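Home Talks Notes Archive Contact

Tidying the playroom table: speaker notes
Denise Pearce, Nevport parents' evening, 24 November 2022

Slide 1. Say hello. Ask who has a table at home that can't be used for eating. Wait for hands.

Slide 2. Our starting point at the Dobson Street playroom. We had 286 toys on the shelf list and one long table where most of them ended up. Pack-up took 30 minutes and the grown-ups did nearly all of it.

Slide 3. What we changed first. Fewer toys out. We now put out 12 at a time and the rest stay in the closet. Swap them every other week. Mention that the train track counts as one toy, people always ask.

Slide 4. Bins. Open top, no lids. A child of four can drop a toy in without help, and lids get lost anyway. We tried the stacking kind from Usel and went back to plain ones. Keep the bin at one end of the table, always the same end. Vehicles in one bin, blocks in another, animals in a third. No labels with words, the younger ones can't read them.

Slide 5. The cover. Use one plain color. Small pieces show up better on it than on the old striped cloth. It does wrinkle. Smooth it once before play and leave it alone after that.

Slide 6. The last toy. Children stop when the table looks nearly clear, and one car or one animal gets left. We say its name out loud: "Where does the van go?" Works better than "finish up." Pause for questions before the final slide.

Leave the last slide up during coffee. Handouts are by the door. Sign-up sheet for the Pemum toy swap goes around now.

Filed under: Talks, Play and Storage

Comments (3)

marcy_t: We do the same-end rule with shoes. Thanks for posting these.

Joel: What size bins for blocks? Ours overflow.

Denise Pearce: Joel, get two small ones. A big one is too heavy for them to carry full.

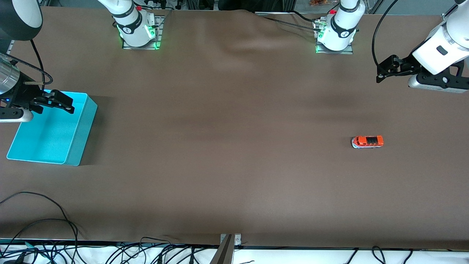 Final slide: orange toy van on the table, turquoise bin to the left.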